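Assessing a Two-Arm Robot on a Kitchen Chore
Guidance from the Laur household trials, Tirkley

Can a machine take food from a pot and serve it? The task needs one gripper at the steel pot and the other held open near the tabletop.

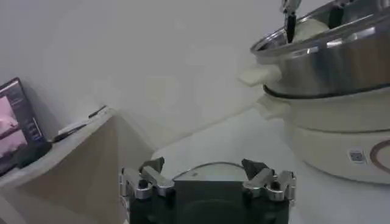

Before the trial
Switch off the pot at the wall. Set the arms to the slowest speed and keep the emergency stop within reach.

Running the trial
1. Start each attempt from the same position.
2. Allow 2 minutes, then stop the arms.
3. Record every touch on the pot rim — including light ones.
4. Repeat for 20 attempts.

Reading the results
Count an attempt as complete only if no person helped. At Laur, 12 completed attempts are required before unsupervised use is considered.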